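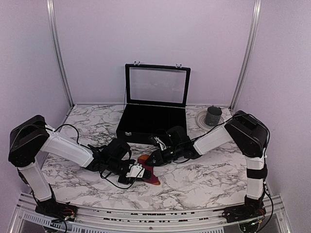
Tabletop with display box, mug and plate

Gaden Wellness Room — diffuser and oils safety check
Done in September by Thu Khương. Room 4.

1. Diffuser sits on a flat, stable surface, away from the edge — OK.

2. Power cord and plug free of damage — OK. Cord is long enough to reach the outlet without an extension.

3. Glass reservoir free of chips — FAIL. Chip at the neck of unit 1072. Taken out of use. Spare unit 1102 put in its place.

4. Timer shuts off by itself — OK on both units.

5. Oils labeled with name and date opened — PARTLY. Two Mirkach bottles, lavender and clove, have no open date. Quyên Cù to relabel or throw out.

6. Oils stored upright, caps tight, out of sunlight — OK. The peppermint cap was loose and has been tightened.

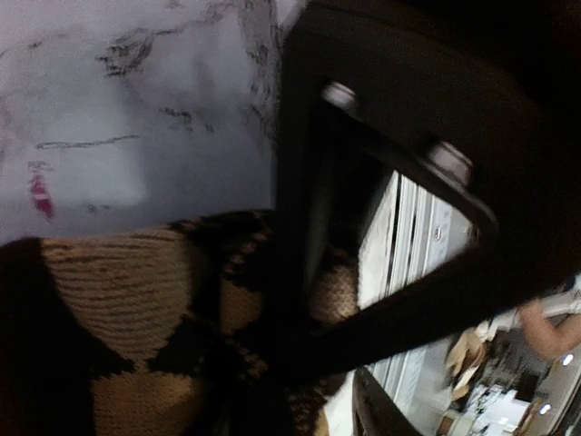
Knitted fabric with diamond pattern on the marbled surface

7. Throws and cushions kept clear of the diffuser outlet — OK. Oil does stain knits, so please keep checking.

8. Scent notice on the door for clients with asthma, migraine or allergies — FAIL. Old notice gives the wrong extension. Should read 158.

9. Window opens and vent runs — OK. Vent is noisy on high.

10. Client intake form asks about pregnancy and skin reactions — OK.

Follow-up: Vinh Hầu to order a new reservoir and print the door notice. Items 3, 5 and 8 get checked again before the room is booked for evening sessions.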